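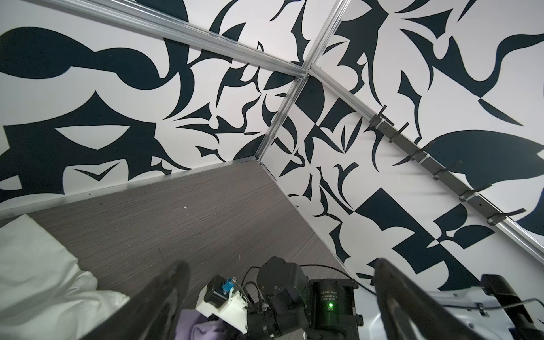 Figure 4. Wrist camera view toward a corner of the cell, with both fingers in view.

10 min read
26 shares

4. Setting up wrist tracking in Tellance

Now for the fun part! By the end of this section the arm will know where its own camera is by looking at the walls of the cell, and you'll be able to watch it happen live. If you've only ever used joint readings to work out where the wrist is, the first run of the tracker is a real treat.

Before you start, you should have finished Section 3 (arm drivers and homing). The camera stream should be open in the Tellance viewer and Horgan, the motion planner, should be able to see the arm.

4.1 What the tracker uses

Tellance looks for sharp points and strong edges that stay put in the cell. Printed panels like the ones in Figure 4 are great for this. The hooked shapes and thorny tips give it plenty of corners to grab, and the large sweeping shapes stay readable when the wrist is close to a wall and the fine ones have blurred out. The pattern shouldn't repeat. If you print your own panels, avoid plain grids and even stripes — the tracker can slip over by one cell of a grid and be quite confident about it.

The frame rails can help too, but only as long straight lines. Bright metal catches reflections that slide along the rail as the camera moves, so Tellance gives points on bare metal a low weight from the start. Leave that setting alone until you have a good map.

4.2 Mask the gripper

Anything that travels with the camera has to be hidden from the tracker. The fingers are the big one: they sit in the same part of the picture whatever the wrist does, and an unmasked finger tells the tracker that the arm is standing still.

1. In the viewer, open Tracking > Mask.
2. Open the gripper all the way.
3. Paint over both fingers, going a little past their edges. Blurry edges need a wider margin than crisp ones.
4. Close the gripper and check the mask again. Paint over any part of a finger that has moved out from under it.
5. Save the mask as "gripper".

Note: One mask covers the whole finger travel. There's no need to save a separate one for each opening width, though you may if you want to keep more of the picture. Bindix (4.4) will switch between them by finger position.

4.3 Mark the loose and moving things

Next, tell Tellance what belongs to the room and what doesn't. Cloths on the tabletop are the usual troublemakers. A rumpled cloth is full of lovely folds and shadows, the tracker will happily store them all, and then the first grasp pulls them somewhere else.

1. Choose Tracking > Regions > New.
2. Click the corners of the tabletop to make a floor region. Set its type to "Changing".
3. Draw a region around each wall panel and set its type to "Fixed".
4. Draw a region around any other arm hardware the camera can see, including motors, covers and cables. Set its type to "Ignore".
5. Press Check. Green dots should land mostly on the walls.

Where two walls and the floor come together, take your time with the region edges. A fixed region that spills onto the tabletop by even a little will pick up whatever is lying there.

Note: Status LEDs on motor housings are small but very bright to a feature finder. Include them in the "Ignore" region. Cable clips on a rail are fine to keep, but their shadows aren't if your lighting changes during the day. Set the strip to "Changing" if you're unsure.

4.4 Link the camera to the arm with Bindix

Bindix works out the fixed offset between the camera and the last joint. It does this by comparing where the joints say the wrist is with where the walls say it is, over a set of poses.

CAUTION: The arm moves by itself during this step. Keep hands out of the cell and the stop button within reach. Clear the tabletop of anything tall, and make sure no cable is looped where a finger could hook it.

1. Start Bindix and pick your arm and camera from the lists.
2. Select the "Corner sweep" routine. It visits 26 poses, each aimed so that at least two surfaces are in view.
3. Press Preview. Horgan draws the full path in the viewer. Step through it and look for tight spots near the rails.
4. Set the speed to 10 percent for the first run.
5. Press Run. At each pose the arm settles, Stasis locks the joints, and a picture is saved.
6. When the sweep ends, read the fit report. Poses marked amber can be taken again one at a time with Retake.
7. Press Accept.

The sweep takes around 10 minutes at the slow setting. Please do watch it! You'll see points light up on the walls as each new pose ties in with the earlier ones, and it gives you a very good feel for which parts of your cell the tracker likes.

CAUTION: Don't release Stasis by hand between poses. The joints go soft at once and the arm may drop. Use Pause, which brings the wrist to a low rest pose first.

4.5 Try it live

1. Open Tracking > Live and turn on both overlays, "Joints" and "Vision".
2. Jog the wrist slowly toward a wall, then away, then in a twist.
3. Watch the two drawn outlines. They should stay on top of each other, with a hair of lag on the Vision one.

If the outlines drift apart slowly, go back to 4.3 and look for a fixed region that covers something loose. If Vision freezes while the arm is moving, the gripper mask is too small. If it jumps when the wrist faces a rail, turn down "Metal weight" a notch and try again.

Views with only tabletop in them will lose tracking. The overlay turns gray and Tellance falls back on the joint readings until a wall comes back into view. You can ask Horgan to prefer paths that keep a wall visible: tick "Keep sight of fixed regions" under Planning > Costs. Paths get slightly longer, and it's well worth it for careful work close to the table.

Save the project before moving on. Section 5 covers using the tracked pose in a grasp plan.

10 comments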